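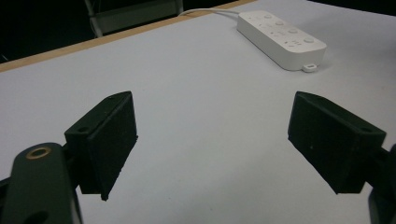 Two black gripper fingers over a white tabletop.

I've been renting desks by the day for long enough now that I feel entitled to a rant, and my rant is this: shared workspaces have gotten weirdly stingy with the one thing I come for, and lavish with everything else.

Take the place I used in Bremgate last July. Lovely building, big windows, a tap that does sparkling water. There was a wall of plants (real ones, I touched them) and a room with a hammock in it. What there wasn't was anywhere to plug in a laptop without crawling under somebody's chair. I counted on getting a full day's work done and got until lunch, at which point my battery gave up and I went home, grumpy, having paid 20 bucks for fizzy water.

Then I moved over to Allomau for work and tried a much scruffier spot on Arriaga Street. Old carpet! Terrible coffee! But every table had power on it, right up there on top where a human hand can reach, and I loved it so much I stayed for 12 weeks. I wrote more in that ugly room than I had in the whole year before.
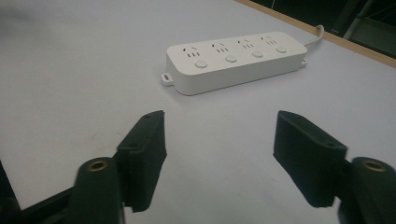 I think the people who plan these places picture us all gliding around with a phone and a notebook, having ideas. Maybe some members do that. Most of the folks I sit near have a laptop, a second screen, a headset that's always dying, and a phone charging off the laptop, which makes the laptop die faster. We're needy. We'd trade the hammock for another socket in a heartbeat, and I'd throw in the plants too.

And the tables themselves! Give me a big plain surface with nothing on it but what I need. The newer places love a tiny round café table that holds one cup and half an elbow. They look great on the website, and two hours at one does something to my neck that takes days to undo.

I know the argument on the other side, because I got it in an email from Zenercombe, the chain I complained to. Cables are messy, they said, and members "respond to atmosphere." Sure, I respond to atmosphere. I like a nice lamp as much as anybody. But I'm not buying a membership to look at a lamp, and if I can't turn on my computer the lamp had better be very, very good.

So my vote goes to the ugly rooms. If you run one, please don't renovate it, or if you really must, leave the tables and the power alone and spend the money on the coffee.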